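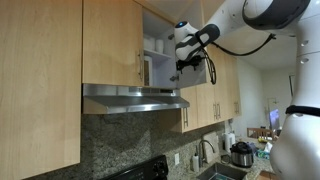
The comment period on the Imhof pipeline segment closes in June, and I have now read the full draft permit twice. Most of the local coverage has been about the river crossing. My interest is in the leak detection section, which runs 2 pages out of 39 and has had almost no attention.

Some background for anyone new to this blog. Imhof is a crude line that runs from the Lason tank farm to the terminal at Gruststead. The operator, Ronine, wants to replace the segment under the river and raise the operating pressure to 900 psi. The permit covers both, although the notice on the county site mentions only the replacement.

The draft says leaks will be found by "computational monitoring." In practice this means comparing what goes into the pipe with what comes out, correcting for temperature and pressure, and sounding an alarm when the difference gets too large. The method works well for a rupture. It works poorly for a pinhole, where the loss is smaller than the error in the meters.
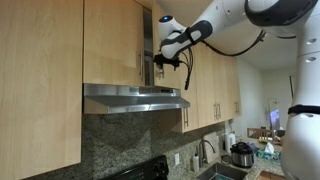
The size of that error matters, and the draft never states it. It gives an alarm response time of 10 minutes – the time an operator has to act once the alarm sounds. It says nothing about how large a leak must be, or how long it must last, before there is an alarm to respond to. A reader who skims the table could easily take the response time for the detection time.

Meter accuracy is only part of the problem. Crude from different tanks has different density, and a batch change can look like a small loss for as long as it takes to move through the line. Operators often widen the alarm limits during a batch change to cut down on false alarms. The draft allows this and sets no upper bound on it. I would like to see a bound, and a log of every time the limits are widened.
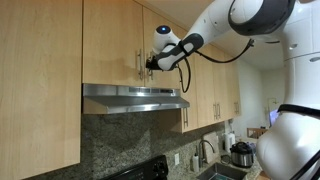 **Lower River Watershed Club – Technical Review Group**

The views on this page are mine. The group will file its own comment.

Pressure is the other open item. Raising it increases the flow through any given hole, which helps detection slightly and increases the volume lost before shutdown. The spill estimate in the appendix appears to use the old pressure. I checked the input table against the earlier permit and the values match line for line, including a typo in the units for viscosity.

The valve spacing is unchanged. Both valves nearest the river are remotely operated, with closing times listed, but the spill estimate counts only the oil lost after closure. Oil lost while the valves are moving is left out.
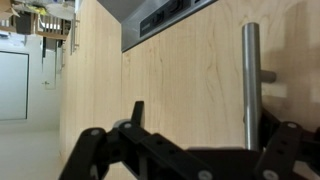
My comment will ask for four changes:

- State the smallest detectable leak rate, and the time needed to detect it, for steady flow and for a batch change.
- Rerun the spill estimate at the new pressure, with losses during valve closure included.
- Require a buried sensing cable along the river crossing.
- Correct the viscosity units.

The cable is the only one with a real cost. The trench on either bank will be open for the replacement in any case, so this is the cheapest point at which to install it. Under the river the line goes in by directional drilling, and the cable would need its own conduit. I don't have a price for that part.

Comments can be filed by mail or through the county form. The form drops line breaks and rejects attachments, so anything with a table should go by mail.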